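Housing Policy and the Case for Plain Rooms

July 2018

The Kornosum Housing Association has now reviewed 137 tenancies in its two oldest districts, Sadik and Tiklow. The findings deserve a wider hearing than they are likely to receive in the annual report. In our view, the present rule on furnished lettings should be withdrawn.

Under that rule, every new tenant receives a standard set of furniture and may not remove it for the length of the lease. The intention was generous. Many households once arrived with very little, and a bed and a table on the first night mattered a great deal. Today, most applicants already own what they need. They pay to store it, sometimes for up to 15 months, while living among chairs and cabinets they did not choose.

The cost to the Association is also considerable. Replacement contracts at the Mészáros estate have been signed through 2043, and the money would be better spent on windows, heating and stairways - the parts of a building that no tenant can bring along.
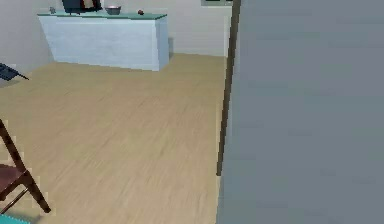 Tenants should be offered a choice at the time of signing. Those who want furniture should have it without delay or extra paperwork. Those who do not should be given the keys to clean, sound rooms and left to arrange them. A light wooden floor with nothing standing in the middle of it and a plain off-white wall are a fair place to begin a tenancy. The Association's duty is to see that the floor is level and the wall is dry. Decisions about the rest belong to the household, and the lease should say so in writing.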